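Care Labels Should State a Temperature
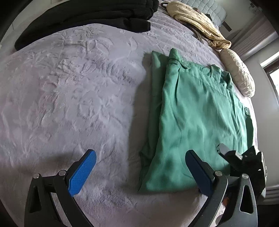

A folded button-up shirt on a bed.

The wash symbol on a garment label is a small tub with dots or a number in it. Where a number is printed, it gives the maximum water temperature in degrees. Where dots are printed, the reader has to know a table. Where the label says only "machine wash warm," the reader has to know what the manufacturer of the machine meant by warm, and the two parties have never agreed on that.

My position is narrow. Every care label on a garment sold to the public should carry a number, and every washing machine should display the temperature it reaches in the drum. The dots can stay. The words "cold," "warm" and "hot" should be dropped from both.

The case against words is a measurement problem. Cold water in most machines is whatever comes out of the pipe. In January, in a northern house with a shallow service line, that can be close to freezing, and detergent enzymes do very little at that point. In late summer the same tap in the same house delivers water that would pass for the low end of warm. The setting on the dial has not moved. A person who washes a dark shirt on cold all year is running several different programs under one name.

Warm is worse. Many top-loading machines make warm by opening both valves for a fixed share of the fill time, so the result depends on the water heater, the length of the pipe run and whether someone showered first. Others use a sensor and a target, but the target is seldom printed on the panel. I own a Nirkel front loader and the manual lists 4 temperature settings without one figure in degrees. The spin speeds are given exactly.

Habibur Mridha, who repaired machines for Lollusov before he retired, has argued with me about this for years. His view is that most fabric damage comes from the dryer, and that a label correct to the degree would be ignored by the same people who ignore the present one. I accept the first part. High heat in a dryer shrinks cotton and breaks down elastic faster than any wash cycle I have used. The second part is an argument against labels in general — it does not favor the vague kind.

A better objection is cost. A drum sensor and a two-digit display add parts, and parts fail. But most machines with an electronic panel already show minutes remaining, and many already have the sensor. The reading exists inside the control board. Showing it is a matter of firmware and a decision.

Label makers have less to complain about. The number takes no more space than the dots, needs no translation, and survives fading better than a row of points that can lose one. A three-dot tub with a worn dot is a two-dot tub. A worn numeral is usually seen to be worn.

There remains the question of who tests. A maximum temperature is only useful if the garment was washed at that temperature more than once before the label was sewn in.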